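Fridge task, week two (ish)

Quick one tonight because I have a problem set due and I'm already behind on it. But I promised Sang-wook I'd keep the club log going over the summer so. Club log.

For anyone new: we're the Drenholm robotics club, and our entry for the Skallano student meet is the "put away" event. Robot gets something off a table, puts it in a fridge, shuts the fridge. One robot, 6 minutes on the clock, no touching it once the clock starts. Last year the team did laundry and it went badly and we don't talk about laundry.

Our robot is called Peketti. Not my choice. I voted for Sultana and lost.

So, the fridge. We practice with the upper door already open becuase the opening part is its own nightmare and Woo-jin is working on that separately. Table's right up next to it, so the reach is short, which sounds nice until you try it. Short reach means the elbow has nowhere to go. First bunch of runs the planner kept picking this chicken wing pose and then giving up.
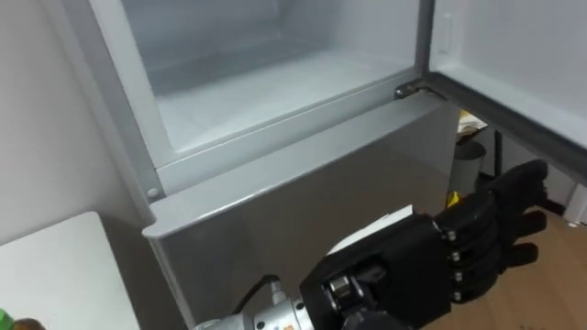
What helped was starting with the palm down and the arm low, then bringing it up and over. Boring fix. Took me three evenings to try it. Woo-jin suggested it on the first evening and I said no, for reasons I can't remember now.

Other stuff that changed:

Fingers - the curl was set way too tight. We had it tuned for the foam blocks from the spring demo and never changed it back. Loosened it. Better, not great.

Head camera - moved the tilt down a little. It has to see the table and the fridge at once and there's not much room for both. Everything white on white on white too. White table, white wall, white liner. The depth data on the back wall of the fridge is basically soup. If someone has a trick for this please, please comment.

Cable - the loop at the wrist still worries me. Sang-wook says it's fine. It's been fine so far. I want a clip on it before the meet.

Then there's the question of standing the bottle up vs laying it down. The rules only say the item has to be "fully inside and the door able to close". I read that part to everyone twice. Upright is prettier and I think the judges like it, but lying down is way more forgiving about where you let go, and we need forgiving.
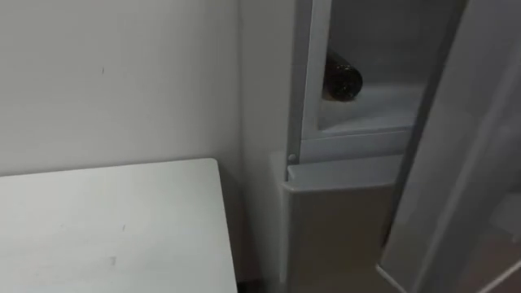
Sang-wook is against it. He thinks on its side a round bottle is going to roll the second the door moves, and he wants upright or nothing. My feeling is there's a lip on the front of the shelf, use the lip. We went back and forth on this for most of a pizza. No decision. Woo-jin abstained and ate the last slice, noted.

Count so far is 289 logged runs, and I've gone through the video for 30 of them. Yes I know. The rest are sitting on the drive with names like "test_new_new". If you're in the club and you have a free hour, pick a folder, write down where it let go and where the hand was when it did. That's all I need, a sentence per run is plenty.

To do before the next meeting:
clip for the cable
relabel the video folders (me)
door closing, first real try (Woo-jin)
ask about borrowing a second fridge, the one at the meet could be any model and we've only ever trained on this one
registration form!! it's due in June and I still need two signatures

Ok problem set. Will post again when the door thing either works or breaks somthing.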